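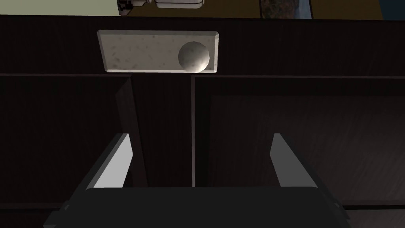
Dark wooden cabinet, doors shut.

Friday, July 17, 2020

I work from home as a counsellor, and since March the kitchen has been my waiting room, canteen and crying corner all in one (mostly my own crying, over the oven shelves). So these are household tips, but they're the ones that keep my head straight between clients, and a few of you from the Clokley evening group asked me to write them down.

First one: give yourself 15 minutes between calls and do one dull job with your hands. I wipe down the hob or do the cutlery drawer. No phone, no radio. If a session has been heavy I run the tap warm and wash up slowly, and I find my shoulders have dropped by the time I get to the pans.

Second, couples who row about the washing-up (so, all of them!) should try swapping jobs for 4 weeks. Whoever cooks now, stops cooking. You'll eat some odd dinners. Keep your mouth shut about how the other one loads the dishwasher, that's the hard bit.
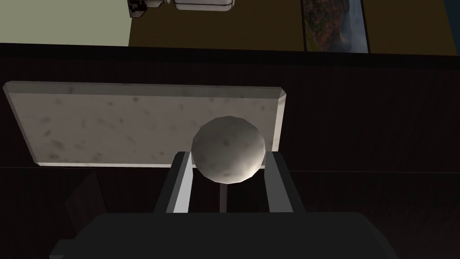
And if you can't keep your mouth shut, write it on a scrap of paper and put it in a jar. We open ours on a Sunday with a pot of tea and usually half of it has stopped mattering by then. The other half is worth talking about properly, sitting down, with nothing on the stove.

Worry lists go on the inside of the larder door, never by the bed. Mine got up to 107 items in the spring, including "gutters" three times. I cross things off in thick felt pen, very satisfying.

For anyone who wakes at night: lay the breakfast things out before bed. Bowl, spoon, mug, teabag in the mug. It's one less decision at six in the morning, and on a bad day it gets you as far as the table.

Oh, and bicarb and a drop of vinegar for smelly sinks. Nothing to do with feelings, it just works on mine.

The Flotircombe drop-in starts again in September, bring your own mug please.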